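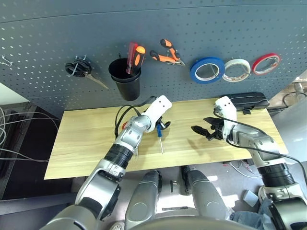
Home Opinion Tech Weekend Letters

Will a robot tidy my shed yet?

Saturday, December 28, 2019

599 shares 6 comments

My sister-in-law asked me over the sprouts when she could expect a machine to do her putting away, and I said "not soon" with such confidence that she went off to find someone more cheerful. I've been chewing on it ever since.

Putting a screwdriver back is a lovely test, I think, and a much harder one than it sounds! You have to find the thing, get hold of a thin round handle that would quite like to roll off, turn it the right way up and aim it at a hole or a cup. I do all that while talking on the phone. A robot has to work out every bit of it, and then the next tool along is a pair of scissors and half of what it worked out is no use.

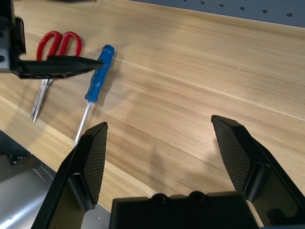 Scissors, by the way, are horrid. Two loops, a flat blade, and a hook that wants one of the loops and won't take anything else. My friend Zdenka Matić fits kitchens over in Larstead and reckons she judges apprentices entirely on how they hang up their scissors (she is only half joking).

So no, I don't believe the people who say it's all done bar the selling. But I don't go along with the grumblers either, the ones who watch a slow arm for a minute and announce it'll never work. Two arms and a tabletop of ordinary tools is a proper job of work, the same one I dodge every Sunday. I'd take slow. My shed has been a disgrace since November, so a robot that needed the whole afternoon would still be miles ahead of me.

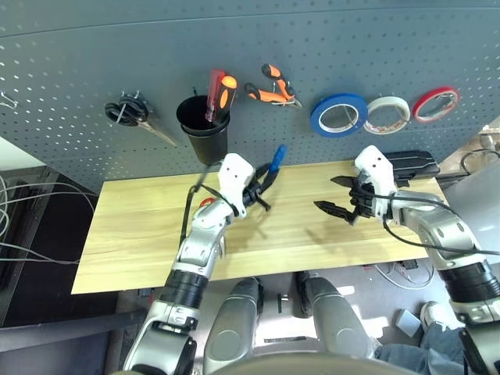
Blue-handled cutters in the left gripper, with the right one open over the table.

What I'd want before parting with any money is dull stuff: does it cope when the pliers are upside down, and can I leave the room? Show me that in a messy garage in Greltside and I'll ring my sister-in-law myself.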